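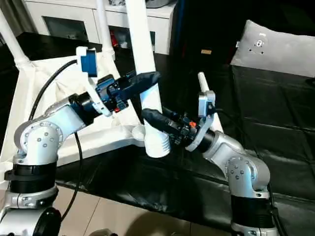

Section 4. Fitting the Foot of an Upright Pole with Two Arms

By Piyumi Majumder
Friday, October 23, 2020
Print this page | E-mail this page

People who set up a Geraton pair at home nearly always ask us whether it can do chores yet, and the fair answer is that it can do some of them, slowly, with you standing close by. Work on a fabric-covered frame is a good one to learn on. The ribbed plastic part at the foot of the pole gives the fingers something to hold, and the pole above it is tall enough to show you right away if things begin to lean.

1. Clear the floor between the two bases and give yourself room to walk all the way around. Anoma Wickramasinghe, who tested this section with me in September, likes roughly 2 steps on every side, and I have come around to her way of thinking.

2. Bring both grippers in from the sides at low speed, with the fingers open, and stop them just short of the ribs.

3. Check the cables. They should hang or curve freely, with plenty of slack for the wrists to turn.

4. Close one gripper first and wait for it to settle – then close the other.

5. Open the Tikport panel and choose routine 302. Keep a hand near the stop button for the whole turn.

Note: White parts against white fabric are hard for the wrist cameras to tell apart. If the arms hesitate, turn on another lamp and try step 2 again.

Caution: Do not let either arm take the weight of the pole. Holding a frame upright is still a job for a person, and I would not leave the room while a routine is running, however nicely the last one went.

If a joint will not seat after a second try, press stop, open both grippers and finish it by hand. Then go on to Section 5, where we take up the fabric.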